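In Defense of the Short Season

My grandmother would not let sweet corn into the house before July. It didn't matter that the supermarket had it stacked up by the door in March, wrapped and trimmed and flown in from wherever it had been warm. She'd walk right past it, and if one of us kids reached out a hand she'd say "wait," and we waited, grumbling the whole way to the car.

I've been thinking about her because our market here in Skorkadley is voting on whether to stay open all year, with a heated hall and produce trucked in to fill the tables when the local farms are resting. People I like very much are in favor of it. I understand why, too (I've stood in that parking lot in October with numb fingers, wishing for a roof). But I'm going to vote no, and I'd like to say why as kindly as I can.

When a food can be had every week of the year, I stop looking forward to it, and after a while I stop tasting it very much either. For 10 months I hardly give corn a thought. Then the Bastos farm stand puts out its sign and my whole family goes a little silly. We have it for supper, we have it cold the next day standing up at the counter, my son has it for breakfast if I don't catch him, and by the time it's over we've had enough and are ready for squash.

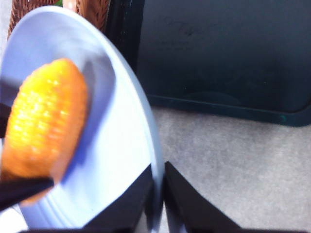
Simão Mota wrote to me after I said some of this at the last meeting, and he didn't go easy on me. Waiting is a pleasure for people with full refrigerators, he said, and he reminded me that the bus from Esteck runs past the market all winter with folks on it who'd be glad to get off and buy a cabbage, wherever the cabbage came from. He also said that my grandmother sounded like a hard woman to go shopping with.

Well, she was! And he has a point about the bus, one I've turned over a good many times while doing the dishes. Fresh food ought to be close by in February, and I'd gladly see the town put money toward a proper grocery on that end of Sultetti Road. I'd sign that petition tonight. What I can't quite get to is the idea that the market has to be the one to do it, when the grocery could do it better and the growers badly need those months to mend fences and sleep past 5 in the morning.

I may lose this vote, and if I do I'll be there in January buying coffee and saying hello to everybody. I just won't be buying corn until July.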